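Unit 6 handout: Assessing a hand-held gripper kit before purchase

Reading for this unit: the Plilotico kit data sheet and the Fodska price list, both in the course folder. Bring the worksheet from Unit 5, as the cost table carries over.

6.1 What is on offer

Plilotico sells a kit for recording hand-guided grasping. The buyer gets two gripper handles, spare finger pads, a mounting plate for a camera, cables and a software license for one computer. The handles have no motors. A person holds them, opens and closes the jaws by hand, and the recording is later used to train an arm that carries the same jaws.

The list price from Fodska, the reseller, is $1,205 per pair. Spare pads are $60 a set. Shipping is extra and the quote does not say how much. For the exercise, use $80.

Steinbach offers a service instead of a kit: they record the tasks for you at their own site and charge $93 per hour of usable recording. What counts as "usable" is defined on page two of their terms. Read it before you do the arithmetic.

6.2 The jaws

Most of the wear in a kit of this type is at the finger pads and the pivot joints. The pads are soft and textured so that they hold light or uneven objects without much force. The pivots are held by screws, and the screws work loose. Check them at the start of a session and again after a long one — a loose pivot shows up as side play at the tip.

Light objects with an odd shape make a good first trial. A shuttlecock has a firm end and a flexible end, so the same jaws have to do two different jobs depending on where they close. In the Hurkudgate bench trial, operators were told to pick it up by the cork first and by the skirt in the second round.
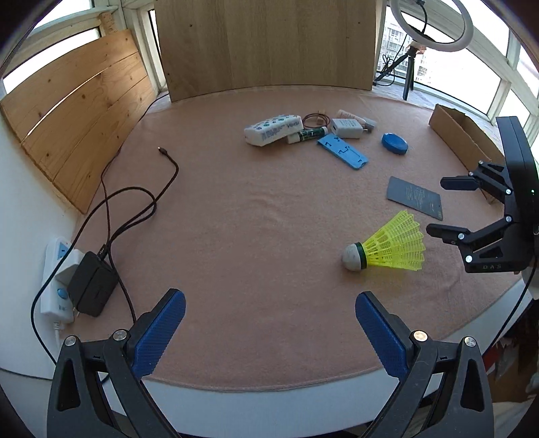
6.3 Setting up a trial bench

Use a table near a power outlet. Cover it with a cloth or blanket if the objects roll. Keep the cables out of the working area as far as possible, or note on the sheet that they were left in. Daylight is fine for a short trial, but write down the time of day. Recordings made at 9 a.m. and 4 p.m. at the same window will not match.

Put out the test object and several other items. An object alone on a bare table tells you little about how the kit will do in a home or a packing room.

6.4 What to record on the sheet

Object and starting position
Which handle was used, left or right
Grasp held, slipped or missed
Any side play at the finger tips
Time lost to cables, restarts or software

6.5 Exercise

Work out the number of usable hours at which the Plilotico kit becomes cheaper than the Steinbach service. Include shipping and one set of spare pads. Leave operator wages out of the first answer, then add them using the rate from your Unit 5 worksheet and state how the result changes. Hand in both figures with your working, on one page.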